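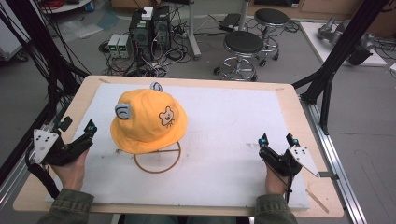 Draneletti Two-Tier Hat Rack, reviewed after four months by the front door

Posted September 2022 in Storage and Entryway

We have a lot of hats in this house. Three kids, two adults, and a long stretch of summer when everyone needs something on their head before they go out. For years the hats lived in a bin under the coats, and every one of them came out with a crease in the brim. I bought the Draneletti rack in May to fix that.

It comes flat in a long carton from Hustell, with two rails, 17 pegs, and a bag of screws. The instructions are one sheet and mostly drawings. Step four shows the upper rail upside down, so check which way the peg holes slope before you drill anything. I didn't, and I have two extra holes in the wall to show for it. The wall plugs in the bag were too soft for our plaster and I swapped them for better ones from the hardware store.

Once it was up, it stayed up. The pegs have a wide round end, so soft hats don't get a point pushed into the crown. Kids' bucket hats and sun hats do well on it. Baseball caps are fine too. My husband's straw hat is too wide for the spacing and takes up three pegs, so it went back to the closet shelf.

The lower rail is the best part. I mounted it at a height our youngest can reach, and she hangs up her own hat most days. The upper rail gets the winter things.

The finish is less good. The paint has chipped on four of the pegs, all on the lower rail. I emailed Hustell and got an answer from Shayne Donnelly, who mailed out a set of replacement pegs at no charge. They took 17 days to arrive and the color is slightly lighter than the originals.

I also looked at the Grimshaw over-the-door version. It needs no drilling, but it rattled every time the door closed and I returned it.

Good: solid once mounted, gentle on brims, two heights.
Bad: poor instructions, weak wall plugs, paint chips.

I would buy it again for a drywall or plaster wall. Renters should look at something freestanding.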